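Black smudges on flat faces after bevelling, only shows in the render

Modelling > Shading and normals
Posted Monday, April 14, 2025

halfbevel

Hi all, quick one hopefully, got to hand this over soon. I'm doing a kitchen scale for a product shot, body is one mesh, about as simple as it gets. Box, booleaned a round hole in the top for the dial, cut a slot at the back for the batteries, then bevel on everything at 3 segments. Viewport in Poltar looks perfect. Render it in Cleltar and I get dark smudges on the top face, like someone has wiped a greasy thumb from the hole out to the corners. They move a bit when I turn the camera but not much.

Tried so far:
- recalculated normals, no change
- more samples, no change, just cleaner smudges
- smoothing angle down to 17, smudges go but now the bevel looks faceted
- subdividing the whole lot, gets better but file is huge and the slot goes wobbly

Material is plain, bit of gloss, no bump, no textures. Is it the renderer or me? Scene scale is right I think. Don't want to remodel if I can help it, the dial is already parented and animted.

pelicanmesh

It's you, sorry. Well, it's the boolean. Hole leaves you with one enormous n-gon on top and when you bevel it the shading gets averaged between the little bevel faces and the giant flat one. Long thin triangles going out to the corners, each with its normal bent a bit. Poltar's viewport has a soft default light so you never see it.

What you want is weighted normals. Flat faces are big so they win, and the bend all gets pushed into the bevel where it belongs. In Poltar it's in the modifier list under Normals, put it LAST, after the bevel. Turn on keep sharp. Smoothing angle back up to whatever it was. Don't touch the mesh.

Then export with custom normals ticked or Cleltar throws them away and works out its own. That catches everybody at least once. If the smudges are still there after weighting, check that tickbox first before you go pulling things apart.

Also clear any old custom normals before you add the modifier. If the body came in from somewhere else it may be carrying some and they'll fight.

Other thing, check for doubles round the slot. Boolean loves to leave two points in the same place and then the bevel stops dead there.

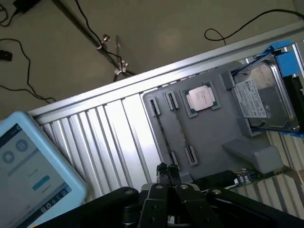 Gloss is what gives you away with this sort of thing, so while you're fixing it, swap the material for something horrible. Full metal, low roughness, one long strip light, spin the object. Smudges show straight off. A matte grey part with rounded corners, like that plastic tray, will let you get away with dreadful normals for years. The metal lid on the chip sitting in it wouldn't, anything flat and silver wants proper support. So depends what finish the scale ends up with. If client says satin white you might only need to fix the top face and leave the back.

If you do end up cutting, keep it small. Put one loop round the hole, a little way out, so the bevel has its own strip of faces and the big n-gon starts outside that. Same round the slot. Leave the rest as an n-gon, it's flat, it isn't deforming, fine.

greyshader_old

Just remodel it. Booleans are for blocking out. Quads everywhere, takes twenty minutes.

Or use Venamus to remesh, but it will eat your edges.

tinlanterns

Disagree with remodelling for a still object, weighted normals is right. Adding what worked for me becuase I had nearly the same with a radio case in August and the tickbox alone didn't do it.

Roussel (the exporter, not the old viewer) triangulates on the way out. If your n-gon gets triangulated after the normals are worked out you can get a fainter version of the same smudge. So triangulate yourself, above the weighted normals in the stack. Order is bevel, triangulate, weighted normals. You can switch the triangulate off while working.

And on the bevel itself, 3 segments is plenty if the normals are good. I was using 7 to hide the problem and the case went from nothing to up to 2,000 faces for a box with a hole in it, silly. Went back down afterwards and couldn't tell them apart in the render.

The parented dial is safe by the way. Modifiers on the body don't move the pivot, so the animation stays as it is. Only watch out if you apply scale on the body now, the child will jump. If you have to, unparent keeping transform, apply, parent again.

halfbevel

Weighted normals plus the tickbox. It was off. Top face is clean, smoothing angle back up, bevel looks round again. Still a tiny dark nick by the battery slot, found two doubled points there, merged, gone. Haven't tried the triangulate order yet but will if the final size render shows anyting. Client has gone for gloss black of course.

pelicanmesh

Black gloss, do the strip light check again before you send it.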